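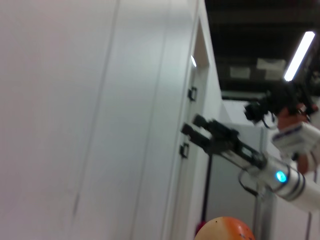

4.3 Does the pour-through aerator change what people taste?

The claim made for pour-through aerators is a strong one. A young red, we are told, will taste in a few seconds the way it would after a long rest in a decanter. Both the Restik and the Zullel come with a leaflet saying so, and neither leaflet says how the makers found out. We went into this part of the work doubting the claim, and readers should keep that in mind. We tried to set up the test so that our doubts could not help us.

Each taster got three glasses. Two held the same wine and one held the other version, either straight from the bottle or run through the Restik. The only task was to pick the odd one out. We did not ask which glass was smoother or rounder, as those words tend to plant the answer. Glasses were black, pours were made behind a screen, and the order was shuffled by Chia-hao Peng, who took no part in the scoring. The wine was Fondurley, a heavy, rather rough red that two local shops had recommended to us as one that "needs air."

Of 61 tests, 41 ended with the wrong glass. That leaves 20 correct picks, and plain guessing would be expected to give one in three. We can't find an effect in that. A very small one could still be hiding, and a test of this size would likely miss it, but a very small effect is hardly what the leaflets promise. Tasters who said they were sure of their choice did no better than those who said they had guessed.

The screened pour also takes care of something that earlier open tastings left alone. At an open tasting the guest sees the wine bubble through the device and hears it gurgle, and is then asked if it has changed. Most people will say yes to that. It is hard to know what such a yes is worth -- not much, in our view.

Figure 2. Pale gray-white panels with dark seams between them.

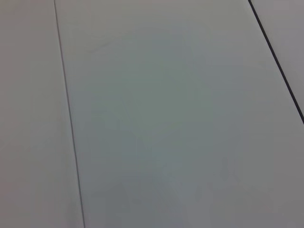 Ivan Boiko objected, on reading a draft of this section, that a single red proves little, and that a wine with a sulfur smell on opening might well gain from a rough pour. We accept the point about sulfur. Fondurley had no such smell that any of us noticed, and a faulty bottle is a different question from a young one. If the device helps only with faulty bottles, the makers should say that.

The decanter did not come out untouched either. So-ying Mak ran a short side trial in January with the same red left open for over 11 hours, and her tasters did find the odd glass more often than chance. Several of them liked it less. We report this with some caution, as the room was warmer that day and the glasses were clear. The Zullel was not tested, so nothing here should be read as a finding about it.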